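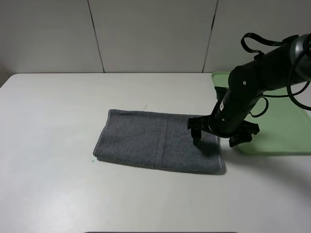 The grey towel and the arm, at the Hanitz open day

Saturday 13th April

Home at last with my shoes off, and I want to get this down before it all runs together. I've been meaning to see the Hanitz place ever since the leaflet came in February, and this morning I finally caught the bus out to Tarkberg (the 40, which took its time as always) and had my name ticked off at the door. I was visitor 136, and they gave me a sticker to prove it, which is still on my good cardigan.

They had several rooms open, but I spent nearly all my time with the towel folding, and I'm not a bit sorry! Dilek Eren was looking after that one, a lovely patient woman who must have answered the same questions all day long and still sounded pleased to be asked.
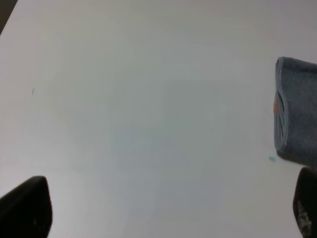

Between the two black fingers, looking across the table

She let us watch on the screen as well, so we could see things from down by the gripper, and I found I kept looking there instead of at the arm itself. A towel looks quite different from that close, all rolled edge and hem. Dilek said the hem is what she'd look for too if she were doing it, and then we got talking about how our mothers folded theirs (mine in thirds, always, and woe betide anyone who did halves).

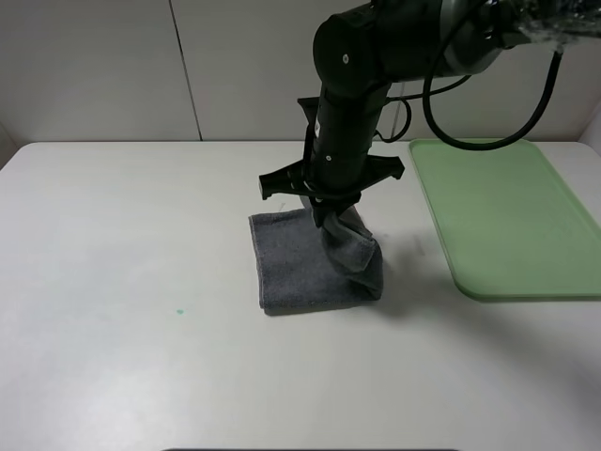 I asked whether it ever gets cross with a towel, which made her laugh, and a gentleman behind me wanted to know about fitted sheets. Not yet, she said. I told him I'm 789 fitted sheets into my life and haven't managed one either.

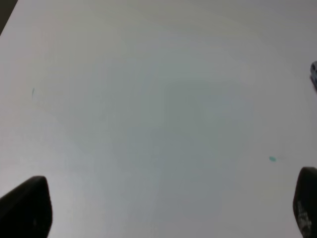

Fingers open, and plenty of bare table

Tea afterwards and a slice of something with pistachios from the Tatlı stall, then the slow bus home. I must ring my sister tomorrow and tell her, and get that sticker off before it goes in the wash.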